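Still Folding My Own Laundry

Every few months somebody forwards me a clip of a robot doing chores and asks when they can buy one. May brought three such emails, all pointing to the same Wultamard demo, the one where a pair of arms puts away a basket of clothes while soft piano plays. I watched it twice. The second time I paid attention to the clock on the wall behind the machine, which jumps ahead between shots.

I don't doubt the arms can fold. What I want to know is how often, how fast and with whose socks. Wultamard says its system was trained on 200 hours of people handling clothes with hand-held grippers, and I believe that too. A person squeezes a pair of mechanical fingers, a camera watches, and the software is supposed to pick up the knack. It's a sensible way to go about it. But the person doing the squeezing already knows where the cuff is.

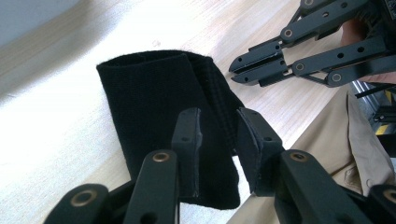 Dark knits are the test I'd ask for. Black on black hides the edges, the fabric stretches when you pull it, and two layers feel a lot like one if you can't feel anything. My neighbor Albertina Coelho ran the back room of a hotel laundry in Bragança for years, and she laughed when I asked whether she'd have wanted a machine for the socks. "I'd have wanted it for the sheets," she said. "Socks you do while you talk." She could pair and fold one set in 2 seconds. The best figure I've found for a robot on the same job is 30, and that was with the socks laid flat beforehand by a helper.

Baltasar Lucero, who sells the Gadotard arm to small shops, was more candid than I expected. He told me his customers in packing and light assembly get decent results as long as the parts are stiff and arrive the same way up. Cloth he won't quote on. "Ask me again when I've seen it run a full shift," he said – and this is a man who earns a commission.

None of this means it won't happen. The hands are better than they were, and the people collecting the training sessions are patient. Still, I'd like to see an uncut hour from any of these companies: one camera, an ordinary mixed load, and a note at the end saying how many times somebody had to step in. I wrote to Wultamard and to Kunberg asking for exactly that. Kunberg sent a brochure. Wultamard offered me a call with its marketing team, and I've asked whether they could bring the basket.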